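Se busca ayudante de cocina, comedor Bellis

Media jornada, turno de mañana. Incorporación en abril, si puede ser antes mejor.

Somos el comedor de empresa del edificio Dralel. Servimos 114 menús al día de lunes a viernes, cocina de toda la vida, nada de quinta gama. Nos falta una persona, la compañera que estaba se jubila y vamos justos de manos.

Qué harías: preparar verdura y fruta, montar ensaladas, emplatar en la línea, recoger, cámara y limpieza de tu zona. Los miércoles llega el pedido grande de Tedby y hay que colocarlo, así que ese día se entra a las 7. El resto a las 8. Salida a las 12.
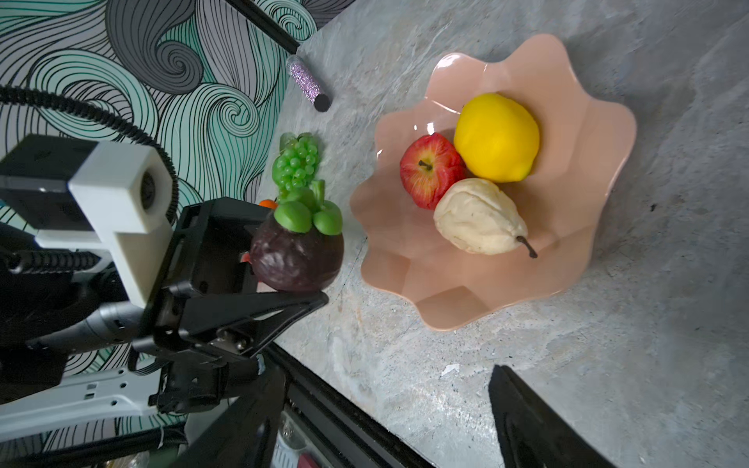 Pedimos carnet de manipulador en vigor y algo de experiencia en colectividades (con 2 temporadas en comedor escolar o residencia nos vale). Imprescindible tomarse en serio lo de los alérgenos, tenemos 4 celíacos fijos y una dieta sin lactosa. Carnet de conducir no hace falta, hay autobus en la puerta.

Ofrecemos contrato indefinido con dos meses de prueba, sueldo según convenio, comida incluida y uniforme. Cerramos en agosto. Fines de semana libres, todos. Posibilidad de ampliar horas en otoño si sale adelante lo del comedor de Fernutus, todavía sin confirmar, no prometemos nada.

Interesados: dejar curriculum en la recepcion de Dralel, a la atención de cocina Bellis, de 12:30 a 14:00 no por favor que estamos sirviendo. Poned un telefono donde se os pueda llamar por la tarde. Entrevistas la semana que viene, contestamos a todo el mundo aunque tardemos un poco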